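En defensa de la bandeja fea

25/11/19

Llevo unas semanas dándole vueltas a una tontería y al final me he sentado a escribirla, porque en casa ya no me aguantan más el tema: creo que la bandeja es el objeto más infravalorado que tenemos. No la bandeja bonita de servir el café, esa ya tiene quien la quiera. Me refiero a la otra, la grande, la de plástico, la que compras sin mirarla mucho y acaba debajo de todo.

La mía es de Wirnel, color crema (un color que en la tienda parecía elegante y que en mi mesa parece dentadura), y me costó 360 pesos en abril, con tablita incluida para usar de tapa o de separador. Salí de ahí pensando que había tirado el dinero. Mi plan era meter los papeles del curso de encuadernación y olvidarme. ¡Pues no! A los cinco días los papeles estaban en una bolsa y la bandeja se había quedado a vivir en la mesa grande.

Y es que la gente confunde ordenar con esconder. Lo digo con cariño, yo también lo hacía. Compraba cajas con tapa, cajas con etiqueta, cajas que caben dentro de otras cajas, y luego no encontraba las tijeras en toda la tarde. Una caja cerrada te tranquiliza un rato y después te toca abrirla, y la siguiente, y la siguiente. En una bandeja de paredes bajas lo ves todo de un vistazo, y si hay un desastre, pues lo ves también, qué le vamos a hacer.

Mi amiga Aušra Tamošiūnaitė defiende justo lo contrario y discutimos de esto más de lo que sería sano. Ella tiene un mueble Avotiņš de seis cajones que le costó 2000 pesos de segunda mano, una preciosidad, lo reconozco, y jura que todo lo que no tiene cajón no tiene sitio. Yo le contesto que un cajón no se puede llevar a la cocina. Bueno, sí se puede, una vez la vi hacerlo, y dejó un reguero de botones por todo el pasillo.

Una bandeja se levanta con todo dentro y se va contigo. Para eso necesita unas buenas asas, y en esto me pongo pesadísima: las quiero redondeadas, gruesas, como un tubo, de las que no se te clavan en los dedos. Y que estén en los lados cortos, por favor, que cargar algo largo agarrándolo por el medio es pedir que se te vuelque. 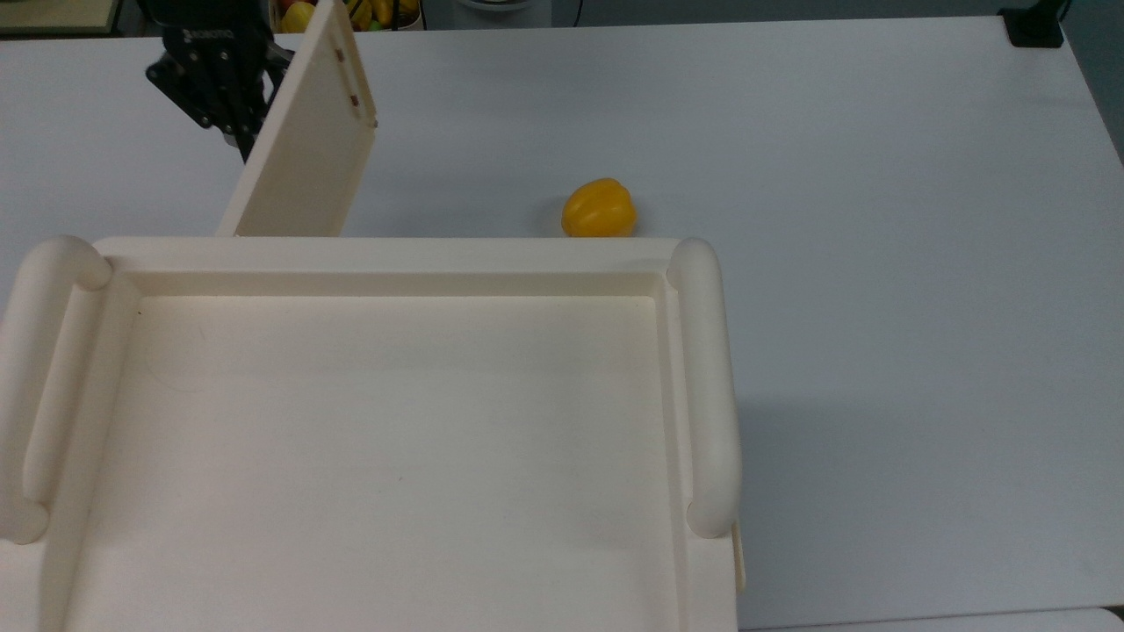
Lo de las marcas

Otra cosa que me reprochan es que estas bandejas envejecen mal. Que si se rayan, que si cogen puntitos oscuros en el fondo que luego no hay quien los saque. Es verdad, un fondo claro lo canta todo. ¿Y qué? A mí me da bastante más pena un objeto impecable guardado en lo alto del armario «para cuando haga falta». Las rozaduras son de arrastrar cosas, y para arrastrar cosas la compré.

Estuve tentada de pasarme a las de Cestedano, que son de mimbre y quedan de revista, pero se le meten las migas entre las fibras y las agujas desaparecen para siempre. Las de Wisurum son preciosas también, con forro de tela, y a ver quién lava eso cuando se te vuelca el pegamento. Con el plástico liso paso un trapo húmedo y listo.

En cuanto a la tabla suelta, reconozco que tardé en cogerle el gusto. De tapa casi no la uso, la pongo debajo cuando corto cartón o la apoyo de pie para separar lo que ya está terminado de lo que sigue a medias (que es casi todo, para qué engañarnos). Aušra dice que eso es un cajón mal hecho. Puede ser. La semana pasada me pidió la bandeja prestada para llevarse unas macetas al balcón y todavía no me la ha devuelto.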